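Home About Archive Space Stuff Contact

Notes from the high-altitude balloon group, February

I joined the Dimthorpe balloon group last fall after a coworker kept bringing it up at lunch. I have always liked space, but I studied accounting and figured that door was closed. A weather balloon doesn't reach space. It gets high enough that the sky in the photos goes black, and that was enough for me to sign up.

Our next flight is called Lahlou 3. The payload is a foam box with a tracker, a backup tracker, a pressure sensor and a small camera. My job is the thermal side, meaning I am supposed to keep the batteries from getting too cold to work. On Lahlou 2 the main tracker went silent on the way up and came back on the way down. We still found the box, in a bean field outside Flekasville, but we lost the middle of the flight data.

I spent most of January reading about how batteries behave in the cold. Lithium primary cells do much better than alkaline ones, and we had been using alkaline because there was a drawer full of them. That is fixed now. I also moved the battery pack to the center of the box, next to the tracker board, which gives off a little heat of its own.

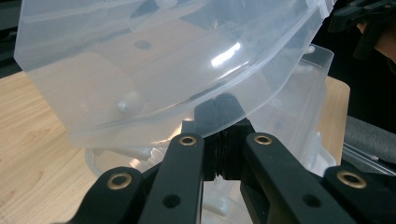 Clear plastic containers on a work night.

The test went like this. We put the box in a chest cooler with dry ice on Wednesday evening and logged the temperature inside for three hours. The old layout dropped below freezing fast. The new one took much longer and leveled off 8 degrees warmer by the end. I would like to run it again at low pressure, since thin air carries heat away differently, but the only vacuum chamber we can borrow is too small for the whole box. We may test the battery pack by itself.

Weight is the other thing. Every change I make costs grams, and Natalina Ferraro keeps the weight sheet. She gave me 15 grams for extra insulation. I asked for 40 and we had a short conversation about it. I ended up cutting the thicker foam from the lid and putting it around the battery pack only -- it came in just under.

The tracker is a Nundex board, the same model we flew before. It reports position over radio and we follow it with two cars. Total spending for this flight is under 300 dollars if we don't count gas, and the helium is the biggest part of that. I had no idea helium cost so much.

I also wrote the first real checklist we have had. On Lahlou 2 someone forgot to switch the camera on, so we have no pictures from it at all. The new list has a line for the camera, and a second person has to read it back.

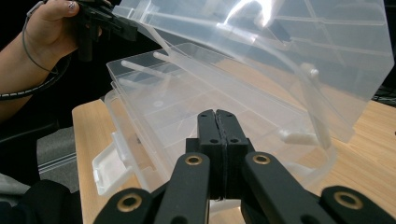 Natalina read a draft of this post and asked me to add that the weight sheet is there for the parachute, which was picked for a certain load, and that an extra 200 grams on the first flight is what cracked the foam on landing. So that's added.

We launch when the upper winds calm down. Right now the prediction puts the landing in the river, and none of us owns a boat. I'll post the track when we have one.

Comments

Tomas: Did you try hand warmers? We flew one in ours and it quit partway up. I think they need more oxygen than there is up there.

Same author: I read the same thing, so we skipped them. Good to hear from somebody who has flown one.

bluejay44: Please post the cooler test data if you can. Even a rough chart would help our school group.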